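Boards > Quests and Guides > Kisance Online > Low level help

Thread: The Lemaire's Lantern quest, my full route (and the bit the guide gets wrong)

tuskwallow
Oct 20, 2021

Finished Lemaire's Lantern last night and I loved it so much that I wrote my route down while it was fresh. You need 12 Cooking and 22 Climbing, and you can't boost the Climbing, I tried with the goat stew and the ledge still says no.

Start at the Carkeo ferry. Talk to the lamplighter standing under the broken lamp and pick the second option both times. He gives you the empty lantern. Before you leave town, buy 3 tallow from the general store and grab a coil of rope from the crate behind the inn (it respawns pretty quickly, so don't panic if someone beats you to it).

Go west out of Carkeo and follow the wall until you hit the marsh. The official guide says to cross by the stepping stones. Don't! The stones drop you on the wrong side of the toad nest and you'll burn half your food. Walk north a bit further and use the rope on the dead willow instead. You swing straight over, and you land right beside the hut you want anyway.
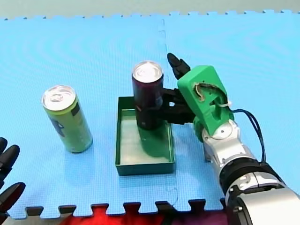 Inside the hut, use the tallow on the cold stove before you say anything to the old woman. If you talk first she locks the cupboard and you have to leave and come back in. Once the tallow is melted, pour it in the lantern and she gets all excited and tells you about the Mellik caves. Such a good cutscene. The music in there is my favourite in the whole game.

In the caves keep the lantern equipped in your off hand. Left, left, right, then straight down until you see the blue moss. The boss is a big pale moth and it hits hard if you stand still, so keep circling the pillar and only swing when it lands. I took 10 fish pies and finished with a couple left over.

Reward is the lit lantern, some Climbing experience and access to the upper caves. Worth it for the upper caves alone!

4 likes

pepperjack_owl

Great write-up, I did this when it came out and had forgotten how fun the hut is. One thing though, the stepping stones aren't wrong. If you've done the toad favour for the ferryman the nest ignores you completely and the stones are quicker than walking up to the willow.

tuskwallow

Oh nice, I haven't done the toad favour yet! Is it long? I'd still say willow for anyone brand new, but I'll add that.

pepperjack_owl

Five minutes if you already have the reeds. You need them for the basket quest later too, so pick extra while you're down there.

gravelbun

Sorry but I disagree on the off hand thing. You don't have to have the lantern equipped in the caves, it works from your bag. I did the whole moth fight with a shield on and it went way smoother than circling the pillar. Wear the shield, stand in the corner by the moss, eat when you need to.

tuskwallow

It went dark on me as soon as I unequipped it though? I got the "you stumble" message and took damage every few steps.

gravelbun

Was it lit? You have to light it with the old woman's taper before you go in. If you equip it unlit it lights itself, and then it goes out when you take it off. Light it by hand and it stays on in the bag.

tuskwallow

I never lit it by hand, so that'd be it. I had no idea there were two ways! Going to run a friend's account through it this weekend and try the shield.

sixpenny_marsh

Shield in the corner only works if your defence is decent. I tried it at a low level and the moth's dust just ate through me. Pillar is safer, it's slow but you hardly get touched. Both of you are right depending on your stats, I reckon.

gravelbun

Fair. I was a good way past the requirement when I did it. Still think the pillar is a snooze.

sixpenny_marsh

I like the pillar! It's the one fight at that level where moving matters and you're not just clicking and waiting. I'd love more bosses like it.

dobbin_halfmoon

Stuck at the hut. I talked to her first (oops) and I've gone out and back in but the cupboard is still locked. Do I have to start over?

pepperjack_owl

No, you're fine. Go out far enough that the hut drops off your map, all the way to the willow, then come back. Stepping outside the door isn't enough any more, they changed it in the July update.

dobbin_halfmoon

That worked, thank you!! She's telling me about the caves now. The stove animation is so cute.

tuskwallow

Isn't it? I did it twice just to watch the flames come up. I've added the toad favour, the taper and the walk back to the willow to my notes. If anyone knows a faster way to get reeds before the marsh, let me know, I want to do the basket quest next.

sixpenny_marsh

Floating market in Carkeo sells them, the stall with the green awning. A bit pricey but it saves you the trip.

Replies: 14 | Share this thread
Back to top | Contact the moderators | Copyright Kisance Boards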